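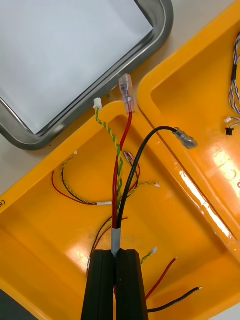
Kitting notes: latch controller sub-assembly

Kitting for the Nindedik latch controller has moved from mixed boxes to open yellow bins, one part family to a bin. The harness is the part that gains most from the change. It has a red wire, a black wire and a twisted yellow and green pair, held together by a light sleeve. Stored in mixed boxes, the pairs hooked under the crimp terminals of the next harness down and the covers over the terminals were pulled back.

Harnesses now go into the bin singly, laid in an open curve. They are not to be folded or banded. Pick them up at the sleeve. Check that the clear covers sit fully over the terminals and that both strands of the pair are home in the small white connector. Any harness with a cover missing goes in the reject box with a tag stating which end.

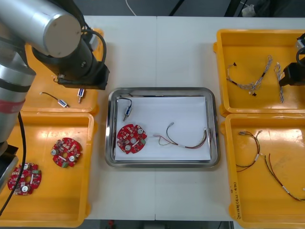 Tunescombe, September

The present order covers 3,000 kits for Germont, to be packed in cartons of 8. Parts are presented in yellow trays either side of a stainless steel tray lined with white paper. Loose strands and plating flakes show up on the paper, and it is changed at the start of each shift and again after the 4 p.m. break.

Circuit boards are to lie flat in their tray with the components upward. Do not stack them. The green terminal blocks stand higher than most of the other parts and will mark the underside of any board placed on top. Handle by the edges.

Solenoids come to us from Zúñiga with the plunger and spring already fitted. Lay them on their sides with the lead clear of the plunger. A lead caught in the spring at this stage is easily missed at final test, where the plunger may still travel far enough to pass. Of the units returned last quarter, nine had a nicked lead and four a bent plunger.

Revised kitting sheets are in the rack by the goods-in door. The old sheets, with the harness listed last, should be handed in.

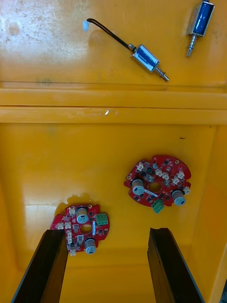 Renato Durán writes that the solenoid instruction leaves out the connector end. In his view the white connector should always face the back of the bin, so that the lead is drawn out straight and does not drag across the neighbouring part. He also asks for the older bins to be relined, as swarf collects in the scuffed areas and sticks to the springs. Kerubo Owino agrees on the connector but would sooner replace the bins than line them, having found that a liner rucks up at the corners after a few days' use. Both points will go into the next issue of the sheet.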